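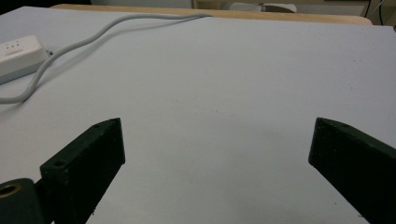 Home News Community Business Sports Contact

Ellis work tables get new tops before spring classes

15/01/2020

The shared workroom at the Ellis community center has reopened after the old table surfaces were replaced over the winter break. Evening classes and the drop-in repair night are back in the room this week on their usual schedule.

The old tops had been in use since the building opened. Several had burn marks and deep knife cuts, and one had started to lift at the corner where people lean on it to reach the window. The center closed the room for 3 weeks while the work was done.

The new tops are pale and smooth, which was one of the main requests in a survey of members last September. The center received 357 replies. Most asked for a lighter surface that would make it easier to find small screws and beads, and for power at the tables so that cords would not have to cross the walkway.

"People were running extension cords from the hall," said Mehwish Bhutto, who manages room bookings. "We had tape on the floor in four different colors. I wanted that gone first and the rest could wait."

Power strips are now kept on the tables. Members are asked to leave them there at the end of a session and to switch off anything they have plugged in. Soldering irons and glue guns need a heat mat under them. Mats are in the gray cabinet by the sink and do not have to be signed out.

The surfaces can be wiped with a damp cloth and dish soap. Bleach and scouring pads should not be used. Light scuffs are expected, Bhutto said, and do not need to be reported. Cuts and burns should be written in the book at the front desk.

The tops were supplied by Arano, a shop-fitting firm, and installed by its own crew. The bill came to $2000, paid from last year's rummage sale and a small amount left over from the roof fund. The old tops were offered to members at no charge and all of them have been claimed. Two went to the model railroad club, which plans to use them as the base for a new layout.

The room has also been rearranged. The tables used to stand in a single row down the middle. They are now set in pairs, with the sewing machines moved to the north wall where the light is better. The paper cutter has been moved to the supply closet and can be used there only.

Regular groups have kept their time slots. The Gakik electronics group has the early evening session, followed by Guvivia, the quilting circle, which had been meeting in the cafeteria during the closure. Both have space for new members.

The center has 444 members. Membership covers use of the workroom outside class hours. Bookings for private use can be made at the front desk up to a month ahead, and the deposit has not changed.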